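**Skotham Handling Laboratory – Picking Cell Working Group**

Minutes of the October meeting, held in the upstairs meeting room, commencing 2:00 pm

**Present:** Citlali Solís (Chair), Selim Yazıcı (Cell Maintenance), representatives of Operations and Stores
**Apologies:** Hegde (service contractor)

**1. Minutes of the previous meeting**

The minutes were accepted with one correction. Under item 4, the spare gripper cable was ordered from Bodora and not from Cirnance.

**2. Cable bundle on the arm**

2.1 Mr Yazıcı reported that the cell had logged 254 protective stops since the last service, of which 121 occurred with the wrist turned towards the left wall of the bin. Hegde's written advice attributes most of these to drag from the external cables.

2.2 The meeting discussed the length of the free loop at the joint. Operations asked whether the loop could be shortened. Mr Yazıcı advised that a shorter loop would pull on the gripper connector at full reach, and recommended that the present length be kept until a proper swivel bracket is fitted.

2.3 It was noted that the loop can hang in front of items in the bin. Ms Solís asked that this be recorded as a known limitation in the cell manual.

**Resolved:** that a swivel bracket be purchased from Cirnance, and that the cable ties be inspected at each weekly check in the meantime.

**3. Bin position and clamping**

3.1 The bin is to remain clamped at the corner. Operators are reminded to check the clamp before the arm is enabled.

3.2 The blue tape marks on the panel beside the bin are not to be lifted or replaced without Mr Yazıcı's agreement. Stores offered to supply a fixed locating plate. The offer was deferred pending a quote.

3.3 Wear on the bin floor was considered acceptable. A replacement bin is held in Stores under part number 2192.

**4. Test items**

The mixed set of bottles, cans, balls and similar items will continue in use for checks after maintenance. Operations queried whether crushed cans should be withdrawn. After discussion it was agreed that they stay, as reflective and irregular items are within the scope of the cell.

**5. Actions**

| Action | Responsible |
|---|---|
| Order swivel bracket | S. Yazıcı |
| Amend cell manual, cable section | C. Solís |
| Obtain quote for locating plate | Stores |
| Send stop log to Hegde | S. Yazıcı |

**6. Other business**

Operations requested a second set of keys for the cell cupboard – referred to Stores.

The meeting closed at 3:10 pm.

**Attachment A**

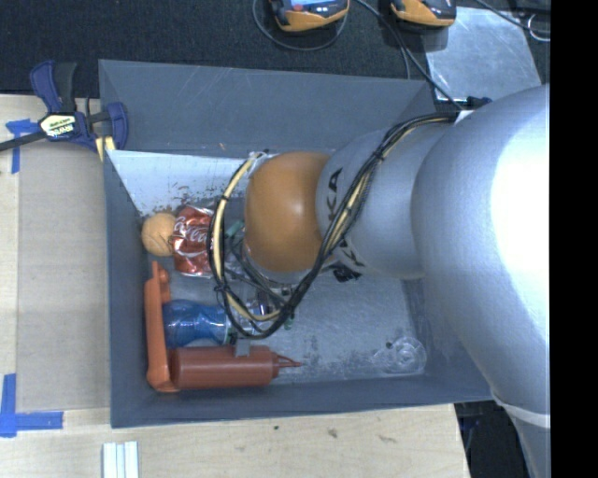 Attachment A – Arm and cable loop over the clamped bin, with test items (items 2 to 4).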